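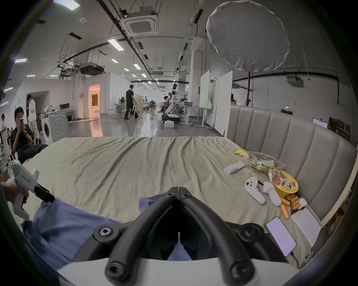

Print this entry | E-mail this entry

Workshop notebook, Kemeys hall
March 17, 2026

Folding has turned into the job everyone here has an opinion on, and I think that's brilliant. A year ago a laundry line was a row of people at tables and the only question was how fast your wrists could go. Now the talk over tea is about how you take hold of a hem, which hand goes first, what you do when a sleeve has rolled under itself. Today it was the blue one on the green sheet, with a gripper for each hand, and the sheet itself full of wrinkles. I like having the wrinkles. The beds at the Fesa guest house are never flat either, and whatever we learn on a smooth table has to be learned again when we get there.

Main thing to write down: the people from the Fesa laundry room have started telling us how to do it, and their way is better. We had been going for the collar first. They go for the side seam, halfway down, and let the weight of the cloth do the straightening. I tried it their way for the second half of the session and my elbows stopped aching! It feels slow for the first few goes and then it doesn't. Will write it up properly for the Bovel lot, who are still on collars.

Running total on the shirt task is 718 folds. Target for this block was 200 more before the weekend break and I can't see why we'd miss it. Sessions stay at 30 minutes, then swap. I know a couple of us would happily go longer (me included), but the last folds of a long stint are sloppy and they're no use to anyone.

What changes for the laundry room – we talked about this for ages. Nobody there wants to keep doing the flat folding all day, and that is the bit Dultau wants to hand over first. Sorting, stain checks and mending stay with people, and mending has been squeezed into odd minutes for years. One of them has asked for a proper sewing table out of it. I've put that in the notes to Dultau, in capitals. The worry that came up was shifts: if the folding goes, does the early start go with it, and the early-start pay? Fair question and I didn't have an answer. Asked for one in writing before the July trial.

Small things:
– finger pads: try the softer set on thin cotton, the stiff ones pinch
– left hand tends to let go early, watch for it
– 5 fitted sheets to come over from Fesa. Fitted sheets! Can't wait, they're horrible
– ask Bovel how they mark a fold that was started again halfway

Towels next, then back to shirts with the buttons done up.

Recent entries
Towels, thick and thin
A morning in the Fesa laundry room
Finger pads: first comparison
Pillowcases the Bovel way

Last updated: March, after evening tidy-up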